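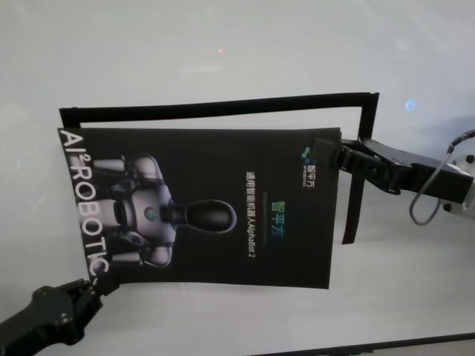 Robot club takes on paperwork

The Dikcombe robotics club has spent nine weeks teaching a two-armed robot to handle a sheet of paper, a skill most of its members picked up before kindergarten.

The students log every attempt. By the end of November the count stood at 3,102, and club captain Ashwin Rodrigues says he's proud of "a good many" of them.

"Boxes are easy," he said. "Paper has opinions."

Faculty adviser Jagadeesh Arumugam has banned the word "almost" from the logbook. He has also started buying his own printer paper.

The club takes its project to the Acharya Cup in December, where each team gets 45 minutes and 2 restarts. Practice runs until 6 p.m. in the Stivby Building, and visitors are welcome if they bring something flat.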